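Walk-Through Checklist: Bathroom Supplies, Small Items and the Table They Get Sorted On

Second-floor guest rooms, Montoya house. August round.

I do this one at the sorting table with a mug of something nearby (on the windowsill, never on the table — learned that one the sticky way). Each line gets OK, FIX or WATCH, and then I ramble underneath, so if you only want the results you can skip down the left side and be done in a minute.

1. Table surface clean and dry before anything goes on it
OK. Wiped with the Mollico spray and a dry cloth after it. I love this table, it's a light honey color and shows every crumb, which makes my job so much easier.

2. Table edges and corners, no splinters, no sharp spots
OK. The corners are rounded, so I mostly run my palm along the front edge and call it good. Do it slowly. I once found a splinter the fast way on the old bench and I'm still a little careful.

3. Table steady, no rocking
FIX. There's a tiny wobble if you lean on the left side. Folded card under the leg for now, proper felt pad next round. I know, I wrote that last time too!

4. Toothpaste: right item, label readable
OK. It's the Colgate, the one with 高露洁 printed next to the brand name and the little tooth with the blue band. I lay each tube flat on the bare table to check it, away from the creams, and I really do mean away. Plenty of hand creams come in a white tube, and at six in the morning with no glasses on you'll believe anything.

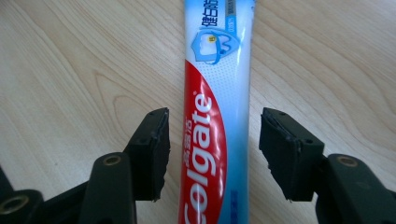
Section B: Tubes, Caps and Containers

5. Tube body, no splits or leaks
OK. Press gently from the crimped end toward the cap and feel for anything tacky. If you get paste on your fingers anywhere except at the cap, the tube goes in the trash, even if it's nearly full. I used to try saving them with tape and it was never worth it.

6. Cap turns freely and closes all the way
OK, with a comment. Screw caps get cross-threaded when somebody's in a hurry, and then they look shut and aren't. Take it right off, look at the thread, put it back on. Quarter turn backward first until you feel it drop, then forward. Works on shampoo too.

7. Date stamped on the crimp
WATCH. Please write the date on the sheet as you read it off the tube, don't just tick the box. Two rows on the last sheet had a tick and no date, and I had to go back upstairs and look at everything again (3 flights, if you count the one I went up by mistake).

8. Clear plastic boxes, no cracks, no chipped edges
OK. These are the small see-through ones, and they're wonderful for seeing what's inside and terrible for seeing the box itself. Tip it toward the window so the light catches the edges. A crack shows up as a bright line. Then run a fingertip along the rim — lightly! — and check anything that sticks up, since a raised piece of thin plastic is the first place it'll snap.

9. Boxes empty and dry before restocking
WATCH. Put your nose in it. If it smells like mint, it hasn't been rinsed properly. Rinse, shake, upside down on a towel, and don't stack them while they're damp or they stick together and you'll be prying at them with a butter knife like I was.

10. Box and tube together on the table, paired up before they leave
OK. I like one box, one tube, both in reach, nothing else in the middle of the table. Tube flat, cap toward you. When I line up a whole floor's worth I always lose track, so now I do one pair and start over.

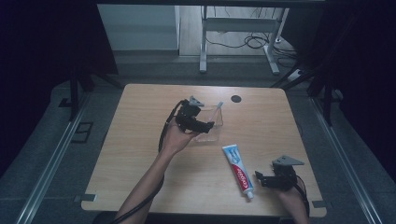 Photo: Itanum house notes, second floor

11. Cords kept clear of the walking path
OK. Anything with a cord that's in use at the table should have its slack running off one side and not across the spot where you stand. Check the floor as well as the tabletop. Hair dryers from the guest rooms are the usual offenders when they come in for their own check.

12. Hands clean, sleeves up
OK. Bare forearms, please. Long cuffs drag through whatever's on the table and I've knocked over more things with a sleeve than with an elbow.

13. Storage bin lid fits
FIX. The Priment bin has a lid that pops up at one corner. It holds 20 tubes fine if you lay them in the same direction, and it doesn't close at all if you toss them in. Lay them in the same direction.

14. Sheet filled in and put back
OK. It lives on the hook inside the linen closet door. Bin code is 3940, write it at the top so the sheet doesn't end up with the kitchen ones again.

Still open from this round: felt pad for the table leg, lid for the bin, dates on the two blank rows. I'm picking up the pads when I get more Mollico spray.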